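Minutes of the Momwood Clothes Swap and Laundry Group
03/12/2024
Taken by Elsa Sjögren (me again, as my hand went up slowest)

Present: Märta in the chair, me, and most of the sorting lot. Apologies from the Katayama end of the road, who had a boiler man coming. We started a bit behind because the kettle and the heater don't like being on together, and we had to choose. We chose the kettle.

Last minutes
Agreed, apart from the bit where I'd written that we had 29 coats left over. It was 29 bags of coats, which is rather a different matter! Corrected in pen on the paper copy. Matter arising: the coats have now all gone to Lodenari, who were very nice about it and took the odd gloves too.

The autumn swap
Märta read out the tally. We took in 1019 items over the whole swap and had 282 left at the end, which everyone thought was good going, although a lot of the 282 were T-shirts. It's always T-shirts. People bring them in carrier bags, scrunched, and by the time they've been on the rail for an hour the creases have set and they look like something you'd clean a bike with. I said I wouldn't have picked half of them up myself, and there's nothing wrong with them once they're flat.

We agreed that for the March swap nothing goes out unfolded. Tops go on the tables in piles by size, trousers on the rail, and children's things in the crates as before (the crates work, please leave the crates alone). Labels for the piles to be written big enough to read without glasses. I'm doing those.

The washing
There was a long talk about what we wash and what we don't. At the moment we wash anything that smells of cupboard, and that turns out a lot of loads for one machine. Märta would like us to ask people to bring things in clean and to put that on the poster in the first line instead of the last. Agreed. We'll still wash the doubtful ones, on a short programme, darks kept apart from the lights after what happened with the red scarf.

Powder: we're on the last box of the Andico. It's fine, but two people said it makes their hands itch, so I'm to look for one without scent and bring the price to the next meeting. Nobody wants liquid, it gets everywhere.

Folding, and how we're going to do it
This took up the most time and got a bit heated, in a friendly way. Half of us fold in thirds and half of us fold in half and then in half again, and the piles end up two different widths and fall over. Märta did hers on the table for us, sleeves in first, then the sides, then up from the hem. I did mine. Hers was neater, I'll put that in writing.

Decided:
Sleeves in, sides in, up from the hem. Everybody the same.
Smooth it out on the table before you start, and take hold of it at both sides so you can give it a proper shake.
The green cloth stays on the big table.
Anything with a hole or a stain goes in the rag bag and doesn't get folded at all.

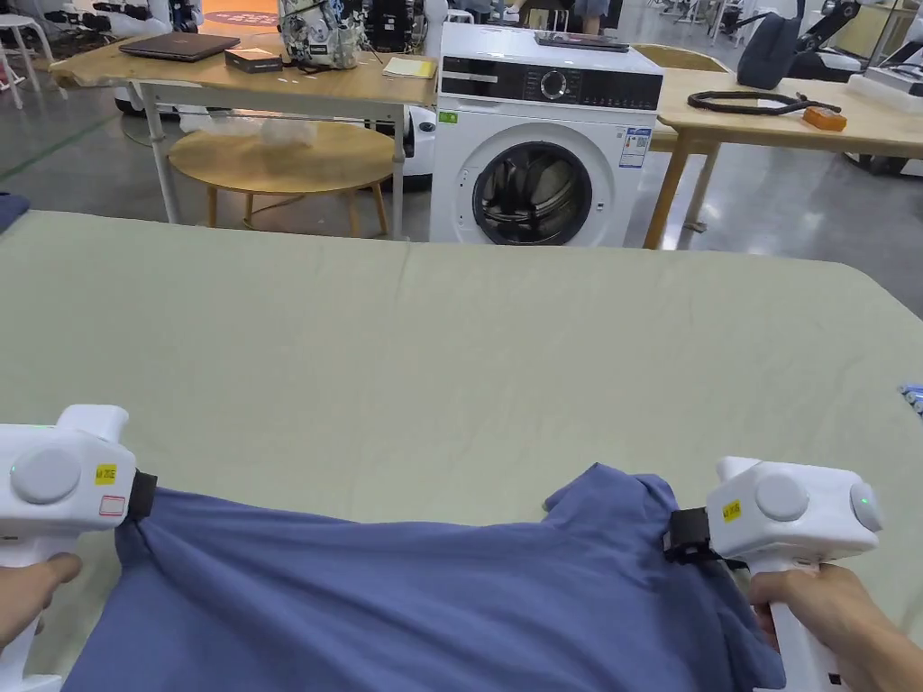
What do we do with a shirt that's still creased after folding?
Hang it on the rail overnight and fold it again in the morning, and if it's still bad put it in the ironing basket for Märta.

Ironing was then discussed, briefly, as only Märta likes doing it. She's happy to carry on so long as somebody else fills the iron.

Posters and money
We'll print 500 flyers for March, same as last time, but on paler paper, as the dark blue ate the writing. I'll get the wording round to everyone. Tea money is healthy and we're allowed nicer biscuits.

Any other business
The tape on the second rail has come off again and it needs a proper screw. Märta has one at home somewhere.
Somebody left a very good umbrella with a duck's head handle. It's on the hook by the door.
Could whoever has the spare key please say so.

To do before next time
Elsa: pile labels, flyer wording, price of unscented powder.
Märta: screw for the rail, ask Lodenari if they'd take leftovers again in March.
Everyone: hangers, if you've any going spare, but please not the wire ones.

Next meeting to be fixed once Märta has her shifts. I'll ring round.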